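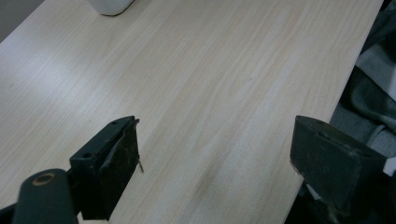

Tatiana Jurčo

Station check before recording, hand-held gripper demos, Batstead method. Tuesday, morning block.

1. Finger pads seated, faces intact. PASS WITH COMMENT. Left pad is frayed and has a loose strand on its right side. Trim it. Right pad is scuffed, still usable.

2. Pads clear of the tabletop when the gripper is open. PASS.

3. Tabletop clear between the pads. PASS.

4. Mounting plates tight on both grippers. PASS. Radek Čierny checked the screws.

5. Cable has slack through the whole reach. PASS. Keep the loop beside the hand.

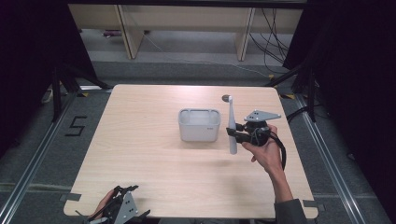

Run the reach once with the toothbrush held upright and once with it tilted, because the policy did worse on tilted grasps in April. We have 3,016 demos so far, and the split between the two is uneven.

6. Basket position changed between takes. FAIL. Elias Issa left it in one spot for 2 takes. Repeat both.

7. Floor tape in place behind the table. PASS.

Open: replacement pads for the left finger. Recheck item 6 before the afternoon block.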